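Wovier Refillable Laundry Soap Starter Set

Home > Low-Waste Home > Laundry > Starter Sets

Glass bottle, refill pouch and measuring cap
Unscented or lemon
In stock, ships within two business days

If you have been trying to get single-use plastic out of your house, you have probably noticed that the kitchen goes first. The bags, the wrap and the take-out forks are easy to spot, and there is usually a decent swap on the shelf at the grocery store. The laundry room takes longer. Those big jugs are heavy, they are awkward to rinse, and by the time you have carried one home you are not in the mood to think about where it goes afterward.

The Wovier set was made for that corner of the house. You get one sturdy glass bottle to keep for good, and a refill pouch that comes back to us in the mail when it is empty. We wash it, check the seams, fill it again and send it to somebody else. A pouch that springs a leak gets pulled from the rounds and turned into padding for our shipping boxes, so it still has a bit of work left in it!

Gleice Amaral came up with the first version of the soap in her own basement, mostly out of annoyance with a front-loader that smelled like fake flowers all the time. It took her 13 batches to get one that rinsed clean in cold water and didn't leave that stiff, scratchy feeling on towels. We have fiddled with the cap and the label plenty of times over the years, but the soap is still her recipe, and we don't see any reason to touch it.

One bottle does 104 regular loads if you fill the cap to the lower line. Heavy loads (work clothes, dog blankets, whatever comes home from soccer) want the upper line, so you will get fewer. Please do try the lower line first, even if it looks stingy. Most of us grew up pouring far too much, and extra soap mostly ends up sitting in the fabric.

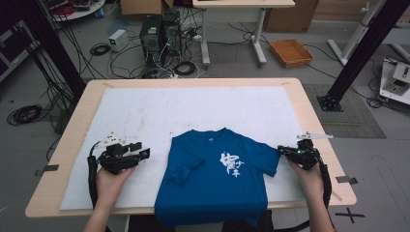

The soap is happy in warm water too, and in both top-loaders and high-efficiency machines. For stains, dab a little straight on the spot, give it ten minutes or so and wash as usual. We would keep it away from silk and wool, which do better with something gentler – the Plaramier wool wash, over on the delicates page, is the one we use ourselves.

What comes in the box

Glass bottle with a silicone sleeve
Refill pouch, full
Measuring cap with two fill lines
Prepaid return envelope
Small card with washing directions

About the pouches

We get more questions about the pouches than about anything else in the shop, and fair enough, they are plastic. We went back and forth on that for most of a year. Cartons got soggy, metal cans dented in the mail, and shipping glass both ways cost more fuel than any of us felt good about. A thick pouch that makes the trip again and again was the best we could find. Benedito Teixeira, who looks after returns, keeps a tally on the wall by the sink, and at last count 1,586 pouches had come back to be refilled. We retire each one after 7 trips, or sooner if it looks tired.

To send yours back, squeeze out what you can, screw the lid on tight and drop it in the envelope. No need to rinse it. If you have lost the envelope, write to us and we will mail you another at no charge.

What customers say

"I was sure I would forget to mail the pouch and I did, twice. They sent a friendly reminder and a new envelope. The soap is great on my kids' shirts and the bottle looks nice enough to leave out." – Elaine Bragança

"Works well in hard water, which I can't say for the powder I had before. I do wish the cap lines were darker. My eyes are not what they were." – Kheri Lukumay

"Four stars only because the lemon is fainter than I hoped. My wife says that is a good thing, so maybe five." – Cleiton Magalhães

Kheri, we heard you, and the caps going out from November will have darker lines. If you already own a set and would like one of the new caps, add a note to your next refill order and we will tuck it in.

You may also like

Flaltitz wool dryer balls
Plaramier wool wash
Yoshida cotton mesh wash bag

Page updated 25 July 2018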